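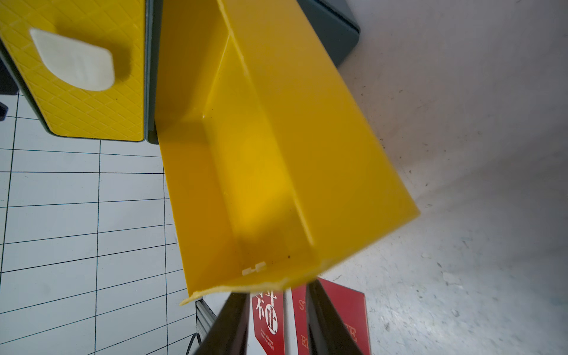

I promised in my last post that the next one would be about cable routing, and it mostly is, but I've also been sidetracked by drawers for the best part of September, so you're getting both.

For anyone new: I'm building a pair of robot arms on a bench at Bunting, which is the shared workshop over the old dye works where I rent a corner. It started as one arm. Then Jamie Hebden (there are two Jamies at Bunting, so surnames matter) said one arm could never open a jar, and I went home and thought about it for a whole weekend and ordered the parts for the second. Running total is £1,318, which I've written down here so that I can't pretend otherwise later on. It doesn't include biscuits.

## The frame

Everything hangs off a rail made from aluminium extrusion, running along the front of the bench. Both arms are bolted to that on black mounting plates. I used 20 mm profile for the small bits and bigger stuff where the load goes, and if I did it again I'd use the bigger stuff everywhere and stop trying to save money on slot nuts. The arms aren't heavy, but when they both swing forward at once the whole front edge gets a twist on it, and a tiny twist at the rail turns into a silly amount of wobble at the fingertips.

The fix was boring. I took the plates off, cleaned up the faces with a file, put them back with proper washers and did the bolts up in a cross pattern like you would on a car wheel. Trevor Penrose lent me his torque screwdriver and then stood behind me while I used it. The wobble's still there if you go looking for it, but it no longer makes me wince.

The arms sit 348 mm apart, centre to centre. I'd love to say I worked that out. I slid them along the rail until they could both reach the middle of the table without clouting each other, nipped everything up and then measured it afterwards for the drawing.

## Cables, as promised

Right, so. Cables on a moving arm want to do two things: catch on a joint, or pull themselves out of whatever they're plugged into. Mine have done both, several times, and once in the same afternoon.

What's working for me now:

- Clip the cable along the link, on the top face, so it moves with the arm and doesn't hang underneath.
- Leave a loop at every joint that bends. Make it bigger than you think. Then wave the arm through its full travel by hand, power off, and watch the loop the whole way.
- Put the strain relief on the metal. I had mine on the plug, which is daft, and I paid for it with a connector.
- Label both ends. Both! I labelled one end of everything and then had to trace each one back with my finger like a child doing a maze.

The wrist end is the hard part. There's a camera up there as well as the gripper, and the camera lead is stiffer than I'd like, so it sticks out in a big hoop and wants to snag on anything tall. I tried tucking it under and it rubbed. I tried a spiral wrap and it got stiffer still. For now the hoop stays and I keep the tall things towards the back of the table.

Down at the base it's less tidy. I've got power leads coming out beside the plates and the boards tucked under the rail, and every time I walk past I think, I must do something about that. Natalie Goodall has offered me a length of slotted trunking and I've said yes, so there's no excuse coming.

## Hands or grippers?

I've been going back and forth on this all month. The arms will take either a multi-fingered hand or a plain two-finger gripper, and I have both.

The hands are gorgeous. I could sit there making them wiggle all evening (I have). But there's so much more to set up, with every finger wanting its own limits, and when something goes wrong you spend ages finding out which knuckle is to blame. I had a spell where one finger would curl a beat after the others, as if it had needed to think about it first. It was a loose crimp.

They also change how you have to approach things. With a gripper I point at the object and go in straight. With a hand I need to come over the top, or from the side, and work out what the thumb's doing before I get anywhere near. My path planning was written for the simple case and it shows. I've a half-finished rewrite on the laptop that I keep opening and closing again.

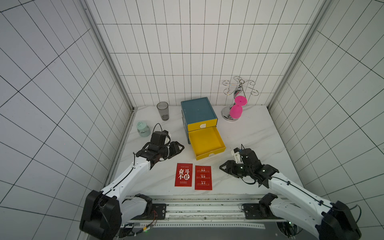

## Why drawers

Because they're harder than they look, and because Elsie Pilkington bet me a curry I couldn't get one open and shut again cleanly.

The set-up is a little blue plastic drawer cabinet with yellow drawers and white handles, standing in the middle of a marble-patterned tabletop, with two red cards lying in front of it. One of the cards says STIMULATE, ENCOURAGE and STRUGGLE in big capitals. I've come to feel quite strongly about the third one.

The trouble with a light plastic cabinet is that it has no interest in staying where it is. Pull on a drawer and if there's any stickiness in the runners the whole cabinet comes with it. A person puts their other hand on top without even noticing they've done it. So that's the job for the second arm: hold the cabinet, let the other one pull. Two arms, at last, doing something that one can't do very well! Jamie Hebden has been unbearable about it.

Getting the holding arm right took longer than the pulling arm. Too far above and it does nothing at all. Press down too hard and the top flexes and pinches the drawer you're trying to open, so now you've made your own problem. I ended up dropping the motor current limit on the holding side right down, then creeping it up a bit at a time until the cabinet stopped sliding. I've got it saved as a preset called "gentle lean".

The pulling arm has to keep level. If the fingers rise even slightly as they come back, the drawer tips up in its slot and jams, and then the arm carries on pulling because I'd told it to. My first go at this was just a straight line between two saved points, and it wasn't straight at all once all the joints had had their say. I've broken the move into lots of little steps now and it checks its height at each one. Slower, but I don't flinch.

Then there's the drawer coming right out. They've no stop at the back, so if you overdo the pull you're left with an arm holding a yellow box in mid-air, and putting it back in is a whole different job. I've been doing that one by hand and sulking. Jamie Dobson reckons I should treat it as the next challenge and have one arm steady the cabinet while the other lines up the box. He's probably right, and he can come and do it.

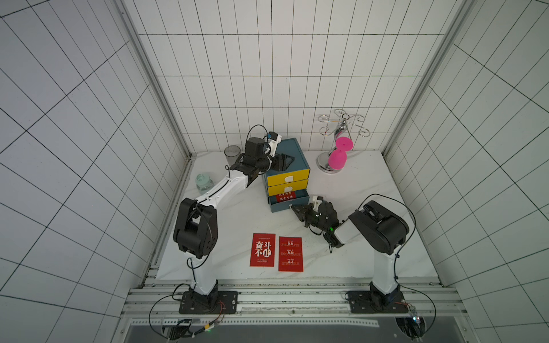
*Left gripper over the top of the cabinet, right one at the bottom drawer.*

## Bits that went wrong

I'll put these down as they occurred to me, in case they save someone an evening.

I had left and right swapped in the config for two days. Both arms moved, both moved smoothly, and I couldn't work out why each one kept reaching for the wrong thing. I re-did the whole calibration before I spotted it. There's now a strip of tape on the rail with an L and an R on it, for me.

The homing routine used to run at full speed. With one arm that's merely exciting. With two, please slow it down first. Mine's on 100 in the settings file, whatever units those are meant to be (the comment next to it says "counts", thanks very much, past me), and that's slow enough that I can get to the power switch.

White tiles and shiny things are a pain for the cameras, or at least for my camera settings. I've got a chrome stand in the back right corner and I suspect it of all sorts. Turning the exposure down and fixing it there, so it isn't hunting about by itself, made a real difference to how well the drawer handles get picked out.

And tighten your gripper finger screws. Mine work loose and I only find out when the grip starts going off to one side. A dab of threadlock is on the list, once I'm sure I've finished taking the fingers off again.

## Next

Trunking first, before Natalie asks. Then the height check wants tidying up, and I'd like to have another proper go with the hands on the same drawer to see whether hooking a finger behind the handle beats pinching it. Elsie says the curry only counts if I close the drawer as well, and we're currently arguing over whether a gap you could get a fingernail into is closed.

If anyone's found a nice bendy camera lead, leave me a comment with where you bought it. I need two.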